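How do you sort a mixed pile of small stuff without losing your mind?
Posted in Home & Tidying
Asked by Rafia Mengal, 1/8/21

Hi everyone, I've been reading this board for ages but this is my first time posting, so please be kind! We moved into our place on Granmont Street back in May, and I was very good about the big things. The kitchen was done in a weekend, the beds were up the first night, and even the books are in order (my husband did the books, I'll be fair to him). But there was one drawer in the old apartment that I tipped into a bag on moving day, and then I tipped a second drawer in on top of it, and you can guess the rest.

It's lids without containers, containers without lids, big plastic clips, wooden sticks from the kids' craft things, little toys, bits of I don't know what. Every time I sit down with it I pick up one thing, wonder where it belongs, put it down again and make tea. My daughter keeps rescuing toys from it and then putting them back. I have a cardboard box ready for the clips but I don't know if sorting by kind is even right, or if I should be sorting by room. And what do you do with a lid when you're not sure the bottom half still exists? I hate to throw away something good.

Thank you in advance, and sorry for going on!

Ghazala Sethi

Oh Rafia, welcome! You have described my hall closet so well that I laughed out loud. I did mine last winter after putting it off far too long, and I'd say sort by kind first and worry about rooms later. Rooms make you get up. You walk off to the bathroom with one little cap in your hand, you notice the towels, and there goes the afternoon.

Spread everything on a rug or an old blanket. Small round things roll off a table, and a soft rug keeps them where you put them, plus you can gather up the corners of a blanket if company comes. Keep your boxes up on the table next to you so they don't get swallowed by the pile. Start with whatever is biggest and easiest to spot, which sounds like your clips. Once those are in their box the whole heap looks friendlier and you'll want to keep going.

For the lids, try every one on every container once, and only once. Matched pairs go together with the lid on. The single ones go in a bag with the date written on it, and I gave mine 12 weeks. Two lids found their partners in that time (one was in the car, don't ask) and the rest went out. A shallow lid with no bottom also makes a nice tray for beads or pins, if you can't bear to part with it.

Let your daughter have her own corner of the rug for toys. Mine took it very seriously when she was small, and she was much stricter than I was about what was worth keeping.

Bugti

just throw it out. if you havent needed it since may you dont need it. i got rid of 100 things in one go and cant name a single one now

Ranent

I agree with Ghazala on sorting by kind, but I'd add that you should do it in short sittings. I set the kitchen timer and stop when it rings, even if I'm in the middle of something, and then I'm not dreading the next round. Also please don't buy any organizers until you've finished! I came home with a whole set of drawer dividers before I had sorted a thing, and they were all the wrong size for what I ended up keeping. Shoe boxes and gift boxes are fine to begin with, and the ones with a colored lining are easy to tell apart when you're looking for something in a hurry. Clips do well in a wide, open box where they can lie flat and you can see which color you're grabbing. Deep jars are hopeless for them, the handles catch on each other and you pull out the whole bunch.
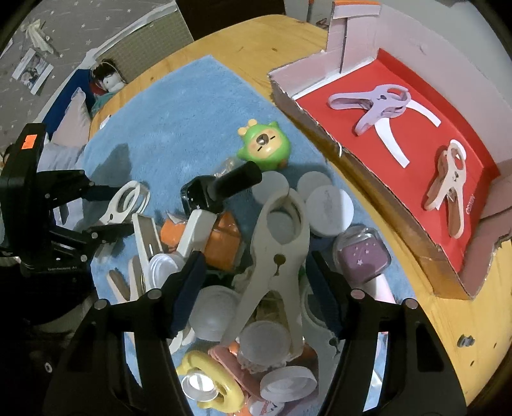

Once the clips are settled I'd go on to the sticks, just a rubber band around them and into the craft drawer, and leave the odd little pieces for the very last, when you have a fresh pot of tea and some patience. Let us know how you get on, Rafia!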